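ok, small thread on learning Hungarian at 47, as promised to the three of you who asked

1/ I started in February with an evening class in Coltham. Tamás Virág teaches it and he talks at full speed from minute one – no English, no mercy, lots of biscuits. I loved it right away!

2/ My flashcard deck is at 502 words now. I know 281 of them cold. The other 221 leave my head the second a real person is waiting for an answer (sorry to the nice lady at the Lengyel bakery, I did want the poppy seed one).

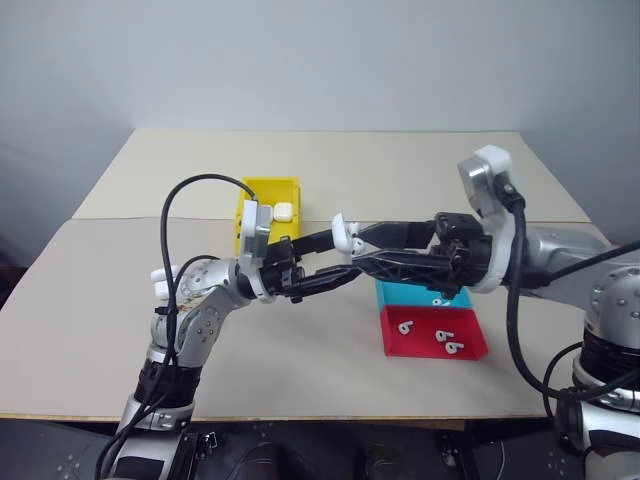

3/ Listening is where I've made the most progress. I do 20 minutes on the Fundham bus every morning, same radio play over and over until the mush turns into words. I like one earbud for this, like the one getting passed across that beige tabletop, so I can still hear my stop. Then I say the lines back under my breath and people give me the whole seat.

4/ Vowel harmony is less scary than the textbook makes it sound. Learn each word with one ending attached and your ear starts picking the right one – házban, kertben, done.

5/ Next up is the definite conjugation. I've cried once already. If you have a good podcast for slow learners, send it my way!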